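Does the five-second rule work?

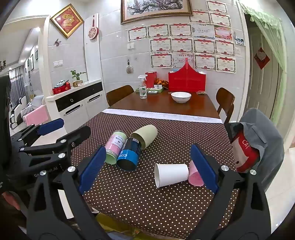
Cups lying on their sides on a spotted tablecloth.

You drop a biscuit. Somebody shouts "five-second rule!" and you pick it up and eat it. Lots of people say food is safe if you grab it quickly enough. But how would a germ know what the time is?

Germs are far too small to see. They don't have legs, and they don't wait for a whistle. If they are on the floor when your biscuit lands, some can stick to it straight away. Leaving it longer can let more of them move across, but there is no magic moment when it all goes wrong.

What you drop matters too. Wet food, like a slice of melon, usually picks up germs faster than dry food, like a cracker. And a floor that looks clean might not be. Looking is a poor test — you can't see germs on a shiny floor any better than on a muddy one.

Some people say, "I've done it 40 times and I was fine." Should that convince you? Not really. Most germs won't make you ill, so they may have been lucky with the floor. It doesn't show that the counting helped. They might have been fine after 23 seconds as well.

What about blowing on it? A puff of air may shift some fluff, but it won't clean the food. It might even add a few germs from your mouth!

Try asking this the next time you hear a rule with a number in it: who tested it, and how? If the answer is "everyone knows", keep asking.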